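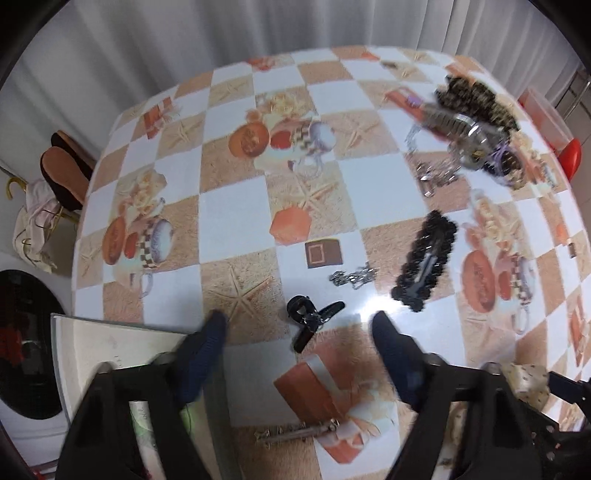

Figure 2. Small-parts sorting on a patterned cloth, seen from the hand-held gripper.

4. Recording the sorting task

This section assumes you've paired the gripper and done the Plokham calibration. Mabli Pritchard wrote the first version of it, and I've been adding to it ever since I started recording myself, so forgive the two handwritings.

4.1 Spread the cloth and pull out the wrinkles. I like a busy print! Our Drastard policy learned on plain cloths first and then tried to pick up printed starfish, so now we train with clutter underneath on purpose.

4.2 Tip the hair accessories onto the table and leave them in a heap. Don't tidy. Mix the kinds - claw clips, snap clips, chains, bobby pins, whatever you've got in the bin.

4.3 Start the Lloyd logger and wait for the beep before you touch anything.

4.4 Open the fingers all the way, come in from above and close on one piece. Go slowly for the last bit. I still rush this when I'm tired, and those are the episodes Arwel Nicholas sends back to me.

Note: flat metal clips are the fussy ones. Get one tip of the pad under an edge, then close.

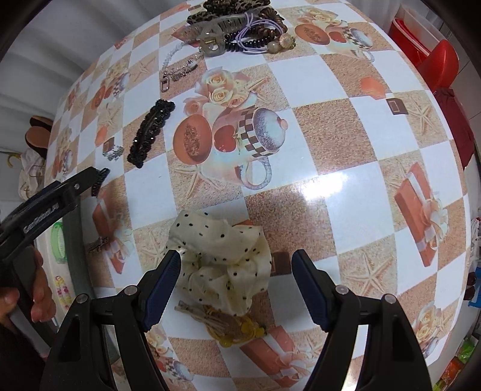

4.5 Carry the piece clear of the heap, set it down and open up fully before you go back for the next. Scrunchies and coiled ties like to drag a neighbor along (the coiled ones especially), so give them a little lift and a pause. If two come up together, keep recording. We label those as double picks and they're useful.

4.6 Stop the logger after each episode and type in the kind of piece. A full set is 200 episodes. Our July run used 400, and the extra ones mostly helped with the thin metal pieces and did very little for fabric.

Caution: keep your free fingers out from between the pads. They pinch harder than you'd think.

Caution: don't wipe the ribbed pads with solvent. Use a damp cloth and let them dry before you clip them back on.

4.7 Copy the session to the Clastex drive and check that the last episode opens. Then go on to section 5 for labeling.

Last revised 2018-02-28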